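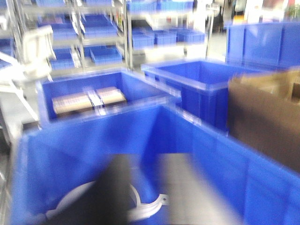 Tyra Nyberg replied to the session blurb to say that if every crate in the shop is blue then blue means nothing, and could the talk please explain why anybody would pay for labels after making that decision. She has asked for a seat near the front. Read her comment out first, get it over with.

Slide 1. Title: Where Things Go When You Put Them Away
Room 202, right after lunch. Speak up, they'll be digesting.

Kvam workshop, Teltadow side of the building. We do repairs and small assemblies, and we own more crates than we own tools. I was put in charge of storage because I complained about storage. Pause here for the people who got their jobs the same way.

Answer to Tyra: we bought blue because blue was what Vallero had in stock. There was a plan with four colors. It had a legend. The legend is still taped inside the cabinet door and refers to a red crate, which none of us has ever met.

Slide 2. Same blue, different contents
Point at the two rolls lying side by side in the middle crate. Those are fine. A roll is a roll, you can see it from the door, and it doesn't need a label. Then the white curved piece in the near crate. Ask the room what they would call it. Wait. Last time I got bracket, clamp, half a pipe thing, and "the white one." All of these people would have searched the parts list for their own word and gone home early.

The parts list has 1689 lines. I know because I printed it (once). The word "misc" appears in it 85 times, and I wrote a lot of those myself on Wednesday afternoons.

So, first point: name the part the way people ask for it out loud. I listened at the bench for two weeks with a notepad and wrote down what they said. Some of it I had to clean up. We now have a crate called CURVY WHITE and it has the fewest misplaced parts in the shop.

Skip if short on time: the naming argument with the Alus people, who wanted a nine-digit code. They got their code. It's printed under CURVY WHITE in small type and they're welcome to it.

Slide 3. The cardboard problem
There is always a cardboard box standing next to the crates. Every shop has one. It came in with something, the something was taken out, and the box was too good to throw away. For a month it holds nothing. Then one person puts a cable in it and it becomes a location.

Our rule is that cardboard gets a date in marker on the flap when it arrives, and after 60 days it goes flat, contents or no contents. I have been shouted at twice. Both times it was over a box of other boxes.

Exception, and be fair about this: packaging you may need for a return. Keep it, but keep it behind the work area where you'd have to walk to drop something into it. Laziness does the enforcement.

Ask for hands: who has a cardboard box at work they could not list the contents of? Put mine up too.

Slide 4. The bench
Changing subject, drink some water.

People expect a storage talk to be about shelves. Most of our losses happened on the bench. A part comes out of a crate, gets put down for a second, somebody else needs the spot, and the part is moved to the nearest open crate, the color of which, as Tyra has noted, offers no guidance. By the end of the day it is filed. Very neatly, usually.

We tried a tray. The tray filled up. We tried a second tray for things that didn't belong in the first tray, and I'd like that left out of the recording.

What helped was a dull rule about the mat. When you finish a job, the mat is bare before you walk away. Anything still on it goes back to the crate it came from, and if you don't know which crate, you stand there holding it until you do. Asking is allowed. It's very quiet social pressure, a grown adult standing at a bench holding a bracket.

Click.

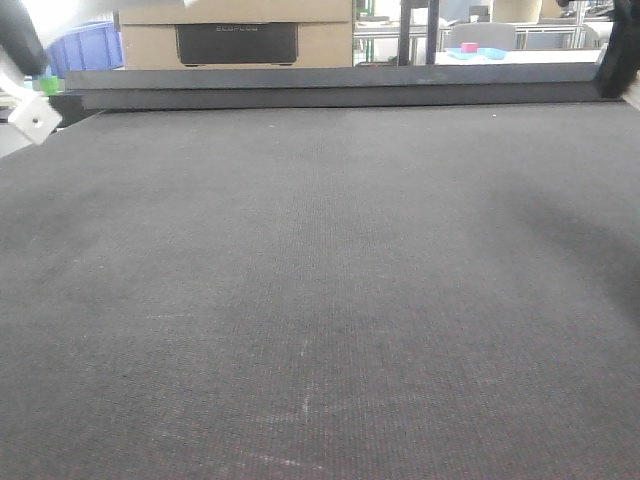 Kerstin Torvik

Let them look at the mat for a bit before talking. It's gray, it's a little scuffed in the middle, there isn't one thing lying on it. I am unreasonably proud of this slide. A colleague asked whether it was a picture of a carpet.

The scuffs get a question every time. Yes, a bare mat can have marks on it. We used to argue about replacing it when it looked worn and I'm against that. A brand-new mat makes people nervous and then they work on the floor.

Second thing to mention while this is up: the EcoFlow box and the blue crate are both on the far side of the ledge. You can see them, you can't absentmindedly set a screw in them. Before we moved the crates back they were at elbow height, and elbow height is where parts go to live under other names.

Third thing, only if somebody asks about the fabric. Small parts don't roll much on it. Also small parts are harder to spot on it if they're dark. I don't have a fix. Buy lighter parts.

Slide 5. What we got wrong
Labels on the lids. We don't use the lids. The labels are in excellent condition, stacked in a corner with the lids.

Labels on the short side of the crate, after which the crates were turned to fit the shelf. So now labels on both a short side and a long side, which doubled the label budget and finally got the attention of management.

Nesting empty crates inside each other. Saves a lot of room. Also swallowed a full set of clips in the second crate down, since December, and we bought a new set in the meantime. If you nest, lift and look. I do it every time now, like checking the stove.

Slide 6. If you want to start next week
Pick one crate. Tip it out on the bench, put back what belongs, write on the side what it is. Go home. Don't do the whole wall, you'll be at it until nine with forty little piles and one of them will be washers.

Leave the rest of the slide up during questions. Tyra gets the first one. If she asks about the red crate, say procurement is looking into it.

Backup slide: the original color legend. Only if they seem friendly.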